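Welley library brings back its quilting mornings

The quilting mornings at Welley library are coming back in March, and going by the 71 names already on the sign-up sheet, plenty of people have missed them.

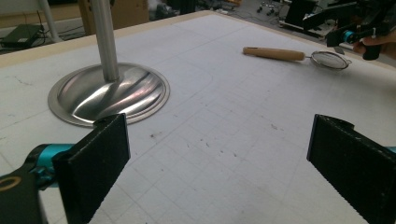

Ayten Akyol, who will lead the Thursday group, has 12 sewing machines to share and a great big box of fabric scraps – all donated, all washed and ironed at her own kitchen table.

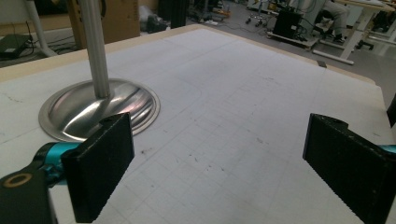

Beginners will start with a simple nine-patch square. Akyol likes to teach cutting first, on a white surface printed with faint gray grid lines, so that newcomers can keep their edges straight without fussing over a ruler.

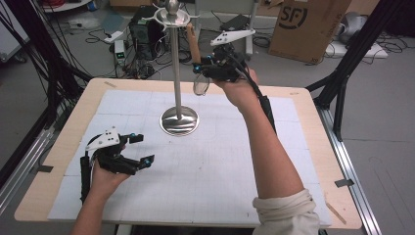

Sessions start at 10 a.m. and cost $5, with tea and coffee included. Children are welcome with a grown-up.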